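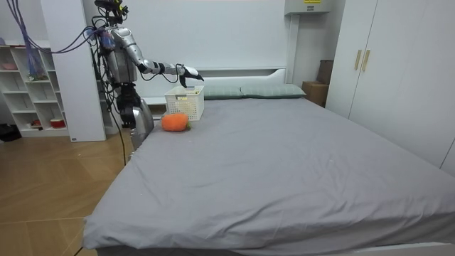

Section 2: Planning and budgeting before you order

I always price the room first and the robot second. When Canan Duman and I planned the Pitville bedroom set-up, we did it the other way round and had to redo the sums in October!

1. Measure the space beside the bed. Write down the width with the wardrobe doors open as well as shut.

2. Work out the cable run to the wall socket and add 2 metres. Long leads from Hora cost us 33 pounds each, and I'd buy a spare.
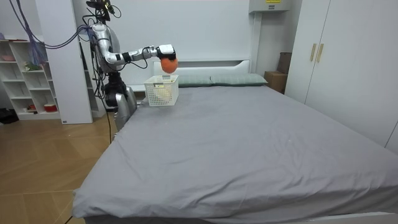 Reach matters too, so ask the supplier for the arm's full reach in writing — a brochure drawing won't do.

CAUTION: Keep cables off the walkway and switch off at the wall before moving the base.

3. Set aside 300 pounds for practice items. Soft toys and a plain plastic basket make a good first tidying job, and you'll want extras of both.

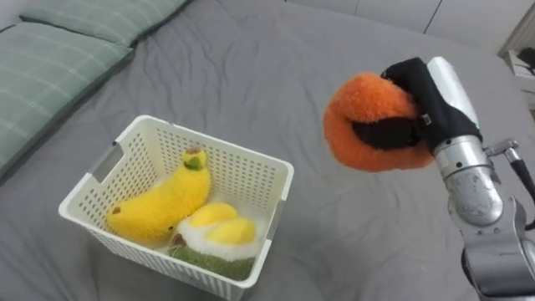 4. Get a separate quote for the gripper. Ask what replacement fingers and covers cost, and how long they take to arrive.
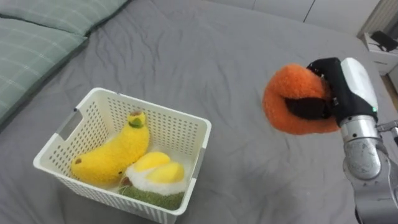
Fig. 4. Orange soft toy held in the gripper, basket on the bed.

NOTE: Keep 25 per cent of the budget back for repairs in the first year.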